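Robot teaching by demonstration

Robot teaching by demonstration is a way of giving a robot a new task by having a person carry it out through the machine. The person may push the arm along by hand, a method called kinesthetic teaching, or steer it from a distance with a second arm, a joystick or a handheld controller. The motion is recorded, often with video from a camera at the wrist, and a program later learns to repeat it.

Hand guiding

Hand guiding needs little equipment. The motors are set to give way under light pressure, and joint angles are stored while the arm is moved. The Komthorpe arm, designed by Saeed Bakhtiari, stores 90 readings per second in this mode. Its main drawback is that the teacher's hands can block the camera. 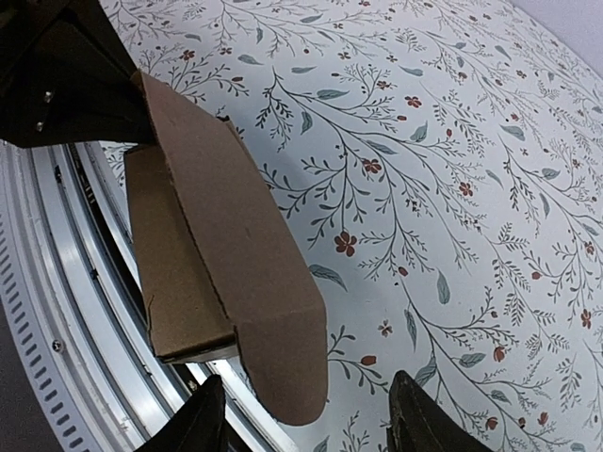

Remote control keeps the teacher out of the way and is preferred for jobs where the grip matters. The operator's own fingers close a trigger or a small copy of the gripper, and the robot follows. Thin, stiff goods are a common subject. A flattened cardboard box between two gripper fingers has creases and a long flap to deal with, and the flap may swing when the arm turns. Most systems give the operator no sense of touch, so pressure has to be judged by eye.

Training sets

The number of demonstrations needed depends on how much the objects vary. The Leiva cardboard set, put together by Rochelle Delacroix, holds 573 recordings of folding and moving boxes, of which 52 were set aside for testing. The later Valtum set has 1000. Failed attempts are kept in both and marked as such.

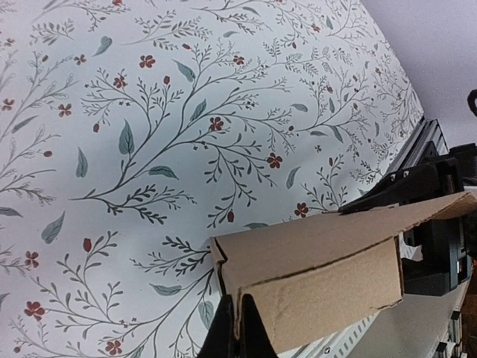
Folded corrugated cardboard held in a robot gripper, wrist camera view

Background

Patterned walls and other busy backgrounds are sometimes included so that the program does not come to depend on a plain one. The Bravedum software can also change background colors after recording.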